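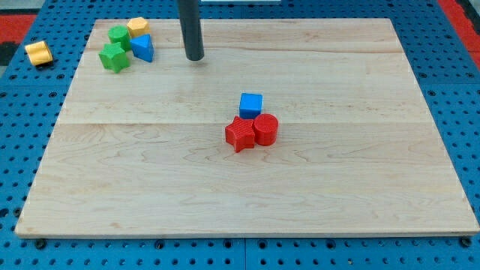
A maple board on a blue perforated work surface.

News > Television > Drama

Last updated: April

Nastside returns for a second series, with a new family and an old grudge

By Evaristo Ferri, Sirkley press desk

Sirkley is delighted to confirm that Nastside, the harbor-town drama that had viewers arguing over who pushed Councilman Dray off the ferry ramp, is coming back for series 2. Filming has started, the scripts are finished, and yes, we will find out what was in the blue envelope.

The new run picks up five months after the night of the storm. Marnie Voss is trying to keep the boatyard open with her brother in custody and half the town refusing to speak to her. Her daughter Tess has left school and is working nights at the fish market, which puts her on the dock at four in the morning when the first episode's big arrival takes place. We won't spoil it, but the opening ten minutes are as tense as anything in series one and there is hardly a line of dialogue in them.

Also joining the town are the Ambrosio family, who buy the shuttered hotel on the hill and quickly make enemies. Grandmother Lucia Ambrosio knew Marnie's father a long time ago and has plenty to say about him, most of it at dinner. The writers have had a wonderful time with her. Her two grown sons don't get along, and by the third episode one of them is keeping company with Tess, to the horror of both families.

Viewers who wrote in after the finale will be glad to hear that Sergeant Pell survives. We had 3106 letters and emails about Pell in the weeks after the last episode, and 1098 of those asked whether the dog was all right too. The dog is fine. The dog has a bigger part this time.

The series is again produced by Flaltetti for Sirkley, and most of the crew from the first run are back. The boatyard and the Voss kitchen have been rebuilt on the same stage as before, with the hotel lobby and staircase going up next door. The exterior harbor scenes will be shot on location over the summer, including a regatta sequence that calls for 2000 extras across the shoot. Details on how to apply will go up on the Nastside page once the dates are settled, and locals get first call. Please don't turn up at the harbor without a confirmed place, as the working boats still need to get in and out!

The story team has taken on board what people said about the pace of the middle episodes last time. Several threads that were left hanging get picked up early, among them the missing ledger, the phone call from the lighthouse and what Danny was doing in the church. The Dray investigation reaches its answer before the halfway point, and the rest of the series deals with what that answer does to everyone who lied about it.

Each episode will again run for an hour, in the same evening slot as before. Series one will be repeated in full ahead of the launch for anyone who missed it or wants another look at the ferry ramp (watch the man with the umbrella). The companion podcast returns as well, with the writers and some of the cast talking through each episode after it airs. Listeners can send in questions through the show's page, and theories are welcome, however wild.

A first trailer is being cut now, and a start date will be announced with it. Cast interviews can be arranged through the Sirkley press desk. Set visits are limited during the hotel scenes, so reporters who would like to come along should get in touch early and say which of the characters they are most interested in. Preview copies of the first two episodes will be made available to reviewers closer to launch, and we do ask that the arrival on the dock be kept out of print until it has been shown.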